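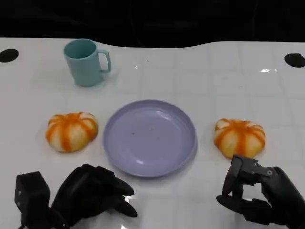
7.1 Purpose and scope

This section sets the rules for preparing, running and closing a tabletop handling session on the Derard two-hand bench unit. It applies to all sites that run the Cimov control package, release 3534 or later. Objects are set out before the hands are enabled, and the layout stays fixed until the session is closed or paused. A typical layout for the serving task has a plate at the center of the table, a bun on either side of it and a mug toward the far edge, upper left as seen from the head camera. Both hands start on the operator side of the table, fingers open or partly curled, with the wrists low in the camera view. Layouts for other tasks are listed in Annex C and follow the same rules.

Read section 4 (Emergency stop) and section 5 (Power-up) before using this section.

7.2 Conditions before set-up

1. Confirm that the hands are disabled. The status lamp on the control cabinet shows steady amber.
2. Confirm that the emergency stop is within reach of the operator's seat and of the person setting the table. If one button cannot serve both, fit the second button (Carretero kit, supplied separately).
3. Mark the keep-out zone on the floor. The boundary is 600 mm from the table edge on all sides except the operator side.
4. Remove watches, lanyards and loose sleeves. Tie back long hair.
5. Wipe the table with a dry cloth. Do not use solvent cleaners on the table surface or on the fingertips.

CAUTION: A disabled hand can still drop under its own weight if the wrist brake is worn. Do not place your hand under a robot hand at any time, including when the lamp is amber.

7.3 Placing the objects

1. Take the objects from the task bin and check each one against the object sheet. Set aside anything cracked, chipped or sticky.
2. Place the plate first. It is the reference object for the serving task, and all other positions are taken from it.
3. Place the buns one to each side of the plate. They do not need to be level with each other. A small difference in depth is allowed and is useful for checking the grasp planner.
4. Place the mug upright. The handle may point in any direction listed on the object sheet, but record the direction used.
5. Keep all objects clear of the openings in the table. An object that overlaps an opening can tip when touched and will be logged as a failed grasp.
6. Step back outside the keep-out zone.

Note: Plates, mugs and other tableware used on the bench must be plastic. Glass and ceramic are not permitted in any task, even with the force limit set to its lowest value.

Note: Items used on the bench are not to be eaten or drunk from afterward. This covers real food as well as food-shaped items. Store them in the task bin with the lid closed.

7.4 Camera check

1. Open the head camera view in the Cimov console.
2. Check that every object on the sheet is fully inside the view. The hands may enter from the bottom of the view, but they must not hide the reference object.
3. Check for glare. Bright patches on a white table are acceptable if they do not cover an object. If a patch falls on an object, turn down the overhead lights or move the object. Do not move the camera – its position is part of the calibration.
4. Check the background beyond the far edge of the table. It should be dark and free of movement.
5. Save one still with the session record.

7.5 Enabling the hands

1. Say "enabling" aloud and wait for a reply from anyone else in the room.
2. Press and hold ENABLE until the lamp changes from amber to green.
3. Run the finger test at low speed. Each finger opens and closes once. Watch the screws at the finger joints. A screw that stands proud or turns during the test must be tightened before work continues (section 9.2).
4. Set the speed limit. For the first run after any layout change, the limit is 300 mm per second. It may be raised only after one full run without a stop.
5. Start the task.

WARNING: Do not reach in to straighten an object while the lamp is green. Pause the session, wait for steady amber, then enter the keep-out zone. This applies even when the hands are not moving. An open hand close to an object may be about to close.

7.6 Stops and interruptions

If a hand stops with an object in its grip, do not pull the object free. Use RELEASE in the console, with the hand lowered to the table first if the joint limits allow it.

If an object leaves the table, pause the session and log it before picking it up. Return the object to its recorded position or close the session. Partial layouts are not to be run.

After an emergency stop, repeat 7.2 to 7.5 in full. The Stiltholm site uses a shortened restart under a separate written approval. That procedure does not apply elsewhere.

7.7 Closing the session

1. Move both hands to the park position and disable them.
2. Wait for steady amber.
3. Remove the objects, the reference object last.
4. Enter the number of stops, the speed limit used and any deviation from the object sheet.
5. Lock the console.

Session records are kept with the maintenance log for the unit.

Section last revised November 29, 2020.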